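Prondari-Projekt

Das Prondari-Projekt war ein Vorhaben zur Erschließung einer Ölsandlagerstätte im Becken von Magalhães. Träger war die Wandton Rohstoff AG, die ihre Anteile über die Tochtergesellschaft Drivport Energie hielt. Der Antrag sah einen Tagebau mit angeschlossener Extraktionsanlage vor. Eine Raffinerie war am Standort nicht geplant, das gewonnene Bitumen sollte verdünnt und per Rohrleitung abtransportiert werden.

Lagerstätte und Technik

Die ölführenden Sande liegen unter einer Deckschicht aus Geschiebemergel und Tonstein. Der mittlere Bitumengehalt wurde im Antrag mit 11 Gewichtsprozent angegeben. Die Aufbereitung sollte nach dem Heißwasserverfahren erfolgen, wobei das Prozesswasser zum überwiegenden Teil im Kreislauf zu führen war. Für die Feinfraktion der Rückstände waren 3 Absetzbecken vorgesehen. Die Betriebsdauer der Grube wurde auf etwa 39 Jahre veranschlagt, die Rekultivierung sollte abschnittsweise bereits während des Abbaus beginnen.

Der Strombedarf der Anlage sollte durch ein gasbefeuertes Heizkraftwerk gedeckt werden. Überschüssige Leistung war zur Einspeisung in das regionale Netz bestimmt, das bis dahin nur über eine einzelne Stichleitung versorgt wurde. 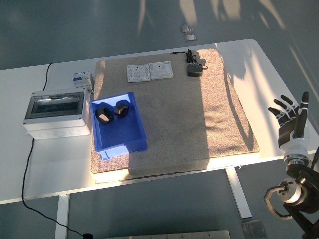 Die Netzanbindung blieb im Verfahren strittig. Der Netzbetreiber verlangte eine zweite Leitung, deren Kosten Drivport Energie nicht allein tragen wollte. Ein Gutachten des Verfahrenstechnikers Shih-chieh Chiang bewertete die Kraft-Wärme-Kopplung als technisch ausgereift, beanstandete jedoch die Annahmen zur Auslastung - insbesondere für die Anfahrphase der Extraktion.

Genehmigungsverfahren

Die Umweltverträglichkeitsprüfung umfasste die Teilbereiche Grundwasser, Luftreinhaltung und Feuchtgebiete. Die Prüfungskommission empfahl die Zulassung unter Auflagen. Hierzu zählten eine Sicherheitsleistung für die Rekultivierung sowie eine Begrenzung der Wasserentnahme in den Wintermonaten. Die Anliegergemeinden schlossen mit dem Träger Beteiligungsverträge ab; eine Gemeinde am Unterlauf lehnte die Unterzeichnung ab und verwies auf ungeklärte Sickerwasserfragen.

Der Genehmigungsbescheid trat am 01.01.2002 in Kraft. Er war an den Nachweis einer gesicherten Finanzierung gebunden, den der Träger innerhalb der gesetzten Frist nicht erbrachte. Im Oktober desselben Jahres zog Wandton den Antrag auf Baufreigabe zurück. Die Abbaurechte verblieben zunächst bei Drivport Energie.

Siehe auch

Ölsand
Heißwasserextraktion
Absetzbecken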